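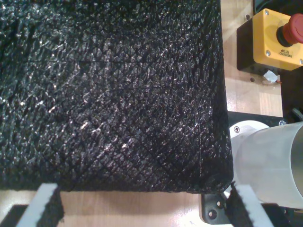 Schwarz genoppt zwischen zwei weißen Greiffingern, oben rechts der gelbe Kasten mit dem roten Knopf.

Der Not-Halt gehört auf den Tisch, und in die Hausordnung auch
Von Renu Shukla

Seit ich bei Handby die Arbeitsanweisungen schreibe (und das sind inzwischen 16 Seiten, ich weiß, liebe Kolleginnen und Kollegen, ich weiß!), werde ich beim Mittagessen gern gefragt, ob man einem Roboterarm wirklich so viel Papier mitgeben muss. Meine Antwort fällt jedes Mal ein wenig länger aus, als der Nachtisch es erlaubt, und darum schreibe ich sie endlich einmal auf.

Mir liegt vor allem der rote Knopf am Herzen. Fast überall ist einer vorhanden, da kann man niemandem einen Vorwurf machen. Nur steht in den wenigsten Werkstätten irgendwo geschrieben, wer ihn drücken darf. Ich habe in Altdale einen sehr netten, sehr gewissenhaften Praktikanten erlebt, der neben einem ruckelnden Arm stand und erst seinen Betreuer suchen ging - er wollte ja nichts kaputt machen. Eine gute Regel hätte ihm das abgenommen. Sie passt in einen Satz: Jede Person im Raum darf jederzeit anhalten und muss sich dafür nicht rechtfertigen.

Genauso wichtig ist mir, was danach kommt. Der Knopf wird erst entriegelt, wenn jemand nachgesehen hat, was zwischen den Fingern klemmt und wo die eigenen Hände sind. Wieder angefahren wird mit einem eigenen Befehl, langsam, und bitte laut angesagt. Bei Gresine hängt das als Zettel an jedem Platz, und ich gebe gern zu, dass ich den Wortlaut fast unverändert übernommen habe.

Über weiche, glänzende oder unregelmäßige Teile steht in den meisten Anweisungen herzlich wenig. Geschrieben werden sie meist mit einem braven Würfel im Kopf, und dann liegt eben etwas Knubbeliges auf dem Holz, und alle improvisieren. Ich wünsche mir für solche Stücke eine eigene Zeile: Greifkraft, Tempo, wer daneben steht. Das kostet eine Viertelstunde, und die habe ich noch nie bereut.

Wer nur 2 Regeln einführen will, nehme die vom Anhalten und die vom Wiederanfahren. Über die übrigen streite ich mich gern, auch noch im August, dann hoffentlich draußen und mit Kuchen.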